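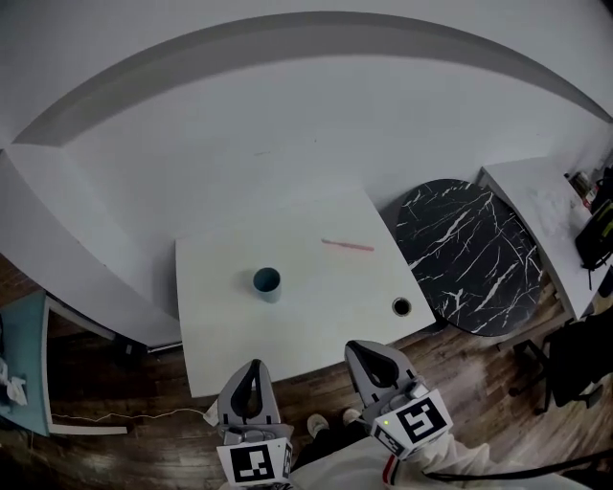 Hand grippers, Valov pads vs. the old ones – July

Finally got both grippers running with the black teardrop pads, and I like them! Cup and stick on the white table, same as always, head camera on. Keir wanted 40 tries per pad before anybody gets an opinion, so I did 40 (and had an opinion by lunch anyway).

Cup pickups: 95 percent with the Valov pads, 85 with the old set. The stick is still a pain – it rolls when I come in too flat, whichever pads are on.

Marker tracking was fine except when I twist the right wrist way in, then the block turns away and we lose it for about 2 seconds. Gillespie thinks a longer mount would fix that. Maybe, but it's heavy enough already.

Next: stick only, steeper approach, dimmer lights.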